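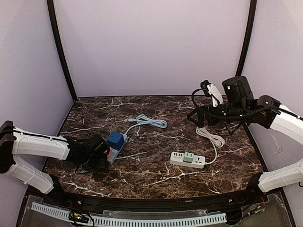 3 min read

Search products, guides and spares
Search

Skavia Desk Extension Lead

We've stocked plenty of extension leads at Ginby over the years and I've never been excited enough to write a whole page for one, so bear with me, because the Skavia has won me over completely. It's a lead for people who work at a table that wasn't built for working at: kitchen tables, dining tables, the narrow thing in the hall that became an office one January and never went back.

What makes it so good is the sockets. They're set at a slant and spaced wide apart, so a chunky charger can sit next to another chunky charger without either of them hogging the gap (if you've ever had to leave a socket empty to fit in a laptop plug, you'll know how happy this makes me). Each one has its own shutter, and the shutters are stiff for the first week or so. Push firmly and straight. They loosen up nicely.

The lead itself is 2 metres long and leaves the strip from the short end, so you can run it down a table leg and keep it out of the way of your knees. It's soft, too! It comes out of the packet with a few kinks and they drop out overnight if you lay it flat. There are keyhole slots on the underside for hanging it on a wall or under a shelf, and a paper template in the box for marking the screw holes. The screws aren't included. Use round-headed ones, as the flat ones slip.

Underneath you get four rubber feet. On polished stone or glass they grip beautifully, and on bare wood they're fine. On an oiled table I'd put a cork mat down first, as rubber left sitting on oil finish for months can leave a mark that's a pain to get out. We sell the Holanda mat for this, but any cork mat will do and you may well have one in a drawer.

A word about what to plug into it. Lamps, laptops, phone chargers, a radio, a small printer, all lovely. Heaters, kettles and tumble dryers want a wall socket of their own, and please don't plug one extension lead into another. Unwind the whole length before you use it, keep it out from under rugs, and leave it indoors. If the casing ever cracks or a plug feels hot, stop using it and bring it back to us.

Cleaning is easy. Unplug it at the wall, go over it with a barely damp cloth, let it dry fully. For the dust that gathers round the socket holes I use an old, dry make-up brush, and it does a better job than any of the gadgets.

Details
Order code: 553
Lead length: 2 metres
Weight in box: 226 g for the Zakano cable tidy, sold separately; the lead is weighed at checkout
Guarantee: 100 days' no-fuss returns, unused or used

The Zakano tidy is a fabric sleeve with a zip, and it goes round four or five thin cables with room to spare. I'd buy the lead first, live with it for a bit, and see whether you want one. Spare feet are in the spares section under the same order code.

Page updated December 3, 2021

Comments

Neusa Vasconcelos
Bought one for my sewing table and I'm so pleased with it. Machine, lamp and iron charger base for the cordless all fit side by side. You're right about the shutters, I thought mine was faulty at first!

Cleiton Bezerra
Does the plug end have a switch? Mine's going behind a bookcase.

Ginby shop
Hello Cleiton, no switch on the plug, I'm afraid. Behind a bookcase I'd bring the strip round to the side so you can get at it.

Cleiton Bezerra
Will do, thanks. Ordered with the spare feet.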